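Choosing a gripper for cloth

Kane Faulkner tests end effectors at Custa. We asked him how the linkage gripper from Drodport compares with the Arnau parallel jaw on knit fabric.

Two wrist cameras and one overhead view:
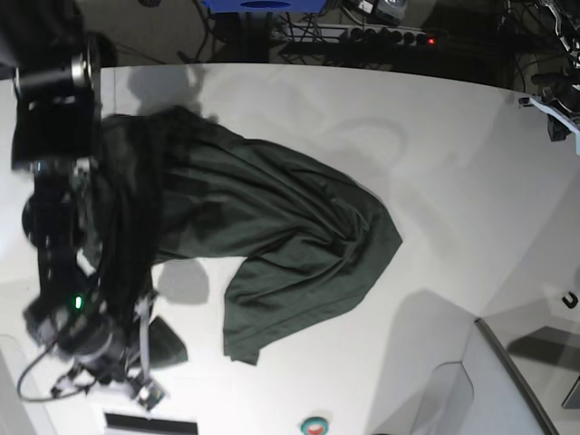
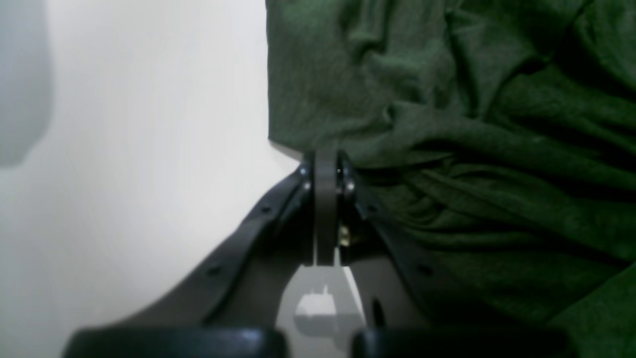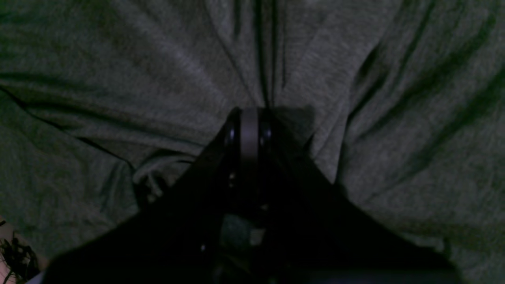
Faulkner ran 189 grasps per gripper at 80 percent of rated closing speed. "The Arnau is stiffer and it repeats better," he said. "On a single layer of jersey that works against you. The tips meet square and push the fabric ahead of them."

The Drodport unit missed 12 single-layer grasps, and the Arnau missed nearly four times as many. On bunched cloth he found no difference worth reporting.

He is less satisfied with the controller. "Current limiting is coarse. I get 4 usable force steps." A Duangkaew board is due in April, and he plans to repeat the full set with it.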